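Speaker notes, Pivirell talk, 12 min slot. Mic on before slide 1!!

1. Opening
Say hi, say Wernard paid for the grippers. Move on fast.
Question for the room: do you need a robot to collect robot data? We used handheld grippers, two per person, no arm at all.

2. How we collect
One camera on each gripper, one at head height. Markers on the shells give us the pose of one hand relative to the other.
Wrist view = close, fisheye, lots of ceiling. Head view = whole table plus both hands.
Leave both up for a slow ten count, drink water. 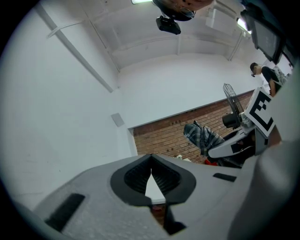
Wrist view first, head view next. Same room.

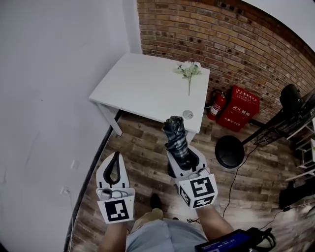
3. What to point at
Wrist view: other gripper's marker is in sight, mid right. Tilted.
Head view: umbrella held upright in the right gripper, left one empty. Flower on the table. Markers on both shells.
Don't get into the fisheye math, somebody will ask anyway.

4. Numbers
2161 demos kept. 195 thrown out, mostly lost tracking (marker turned too far away).
27 objects, long thin ones were the worst.
212 test runs at Sasley with the head view droped, then again with it. Both hands bumped far less with it in. Table is on the slide, don't read it out.

5. Weak spots
Soft things sag, labels get messy.
Sangkhawat set is still being cleaned, no results yet, dont promise August.

6. Questions
If short on time skip 5 and go strait here. Link to the data on last slide, leave it up.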